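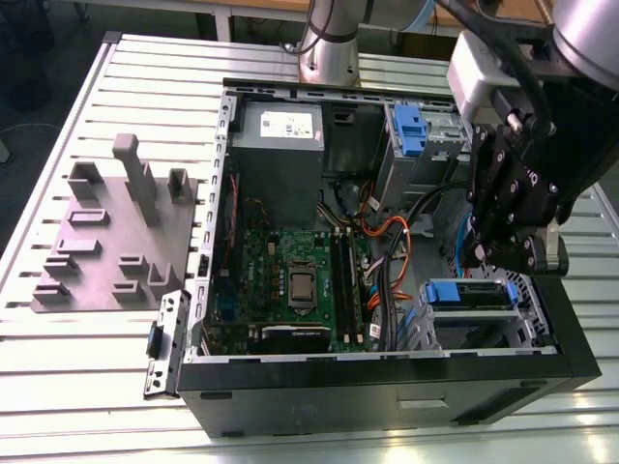
Teaching the arms to take apart a desktop PC by remote control. The hard drive is first because it's all blue tabs and no screws. Target for the set is 200 demos.

Rule at Stekulmont: go slow near the cables. If you rush, the robot learns to rush.

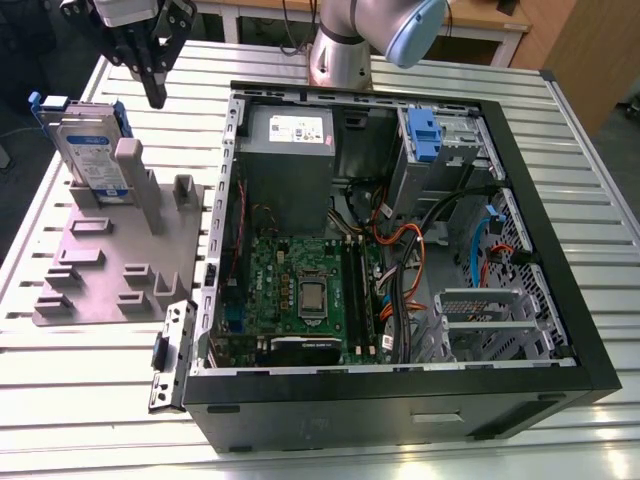 I drive two arms with two hand controllers. Lining a drive up with its slot in the fixture is still the hard part - you can't feel anything through the controls.

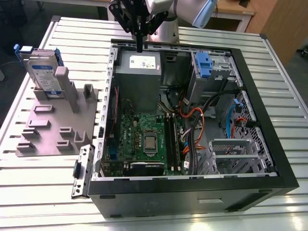 Larysa Moroz asked if we keep the bad runs. We do, labeled as bad. Memory sticks are next.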